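Last revised Aug 3, 2023. Replaces the March version, so please bin any printed copies you've still got pinned up.

## 4. House rules for rehearsal runs

I wrote most of this section after moving my own desk to the Ferkunthorpe site and finding that everyone there had a slightly different idea of what counts as a proper rehearsal. Some people did a full open-and-close check before every run, some did it once in the morning, and I'm afraid I was in the second group. So these are the rules we all use now, in Bramik (the simulator) first and on the real arm after. They're the same rules in both places on purpose – if you get sloppy in the simulator you'll be sloppy with the hardware too.

You'll need section 3 done before you start: Bramik installed, your Dankwa controller profile loaded, and a Girow log folder you can write to.

### 4.1 Before you move anything

1. Open Bramik and load the scene you've been assigned. Don't build your run in somebody else's scene, even if it looks the same. Copy it and put your initials at the end of the name.
2. Load your controller profile and read the name in the title bar out loud. Yes, out loud! I once spent a whole morning tuning the wrong profile.
3. Set the speed limit to 30 percent. It stays there for your first 7 runs in any new scene.
4. Set the grip force limit to 80 percent. You can go lower whenever you like. Going higher needs a note in the log and a second person's initials.
5. Start a Girow log and check that the line counter is ticking up. If it isn't, stop and fix that before you go on.

**Note:** Bramik remembers the last speed limit you used on that computer, and that includes a limit left behind by whoever sat there before you. Step 3 is a "type it in every time" step. Looking at the box and thinking it seems fine doesn't count.

### 4.2 The open-gripper rule

Every run starts with the fingers open and nothing between them. This is the rule I get asked about most, usually by people who want to save a few seconds by starting with the object already in the hand. Please don't. A run that starts with something held tells us very little about the approach, and the approach is where most of our bumps happen.

1. Send the open command from the Dankwa panel.
2. Wait for the status line to say the move has finished.
3. Switch to the wrist view and look between the fingers yourself. The status line only knows where the motors think they are.
4. Check both fingertips. You want to see the whole of each tip.
5. Take a still and save it with the run log.

**Caution:** If anything at all is between the fingers, leave the arm where it is and reset the scene. Don't try to shake the object off, and don't drive the fingers closed "to see what happens." On the real arm, hit the stop button first, then follow the release steps in section 6.

### 4.3 Keeping your distance from walls and corners

Corners are awkward. The wrist view is pointing where the hand is pointing, so a wall can fill most of your screen while still being a fair way off, or it can be a lot closer than you'd guess. I'm not good at judging it by eye and I've been doing this for a while.

1. Turn on the clearance readout (it's under View, near the bottom of the list).
2. Keep at least 30 mm between the fingertips and any fixed surface until you're on your final approach.
3. When you come up to a corner, stop and look at both walls before you turn the wrist. Then turn it in small moves.
4. If you lose sight of a fingertip, back out the way you came in. Don't turn to get a better look.

**Note:** The clearance readout measures from the fingertips. It doesn't know about the outer sides of the hand or the bits that stick out there. Sakda Khunthong is working on a fix for this, and until it's in, you have to allow for the sides yourself when you rotate.

Signs, boards and loose sticks in a scene get treated just like walls unless your task sheet says you're meant to pick them up. I know it's only a simulator and nothing breaks. The log still marks it as a contact, and a run with an unplanned contact has to be done again from step 1.

### 4.4 Stills for the run log

Save your stills at the size Bramik gives you and leave the colors alone. No cropping, please. A reviewer needs to see the fingers, the gap, and whatever is behind the gap. Backgrounds can be as busy or as plain as the scene makes them, and the lettering on a sign doesn't need to be readable. Both of these would pass the open-gripper check:
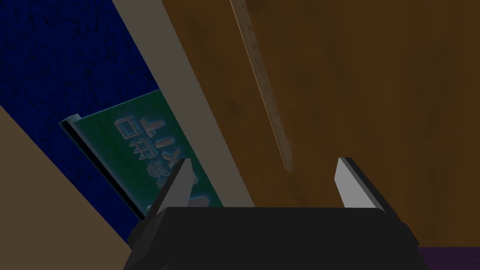
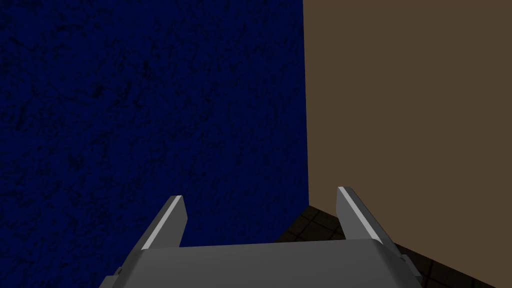 *Open gripper, nothing held, in both stills. The green sign in the first is behind the fingers and doesn't count as an object in the gap.*

When you file your stills:

1. Name each one with the scene name, your initials, and the run number, in that order.
2. Put them in the same folder as the Girow log.
3. Write one line in the log saying what you checked. "Open, empty, both tips seen" is plenty.

If you've got more than one still for the same check, keep them all. I'd much rather scroll past a few extras than write to you asking for the one you deleted – and I will write to you.

### 4.5 Moving on to the real arm

You can ask for arm time once your first-run set is complete and the log shows no unplanned contacts. Bring the log with you, on paper or on a laptop. Whoever is running the arm that day will read it through and then sit with you for the first go. The speed limit goes back to the starting value from 4.1, no matter how quick you'd gotten in Bramik.

The booking form is in section 5, together with the list of people who can sign it.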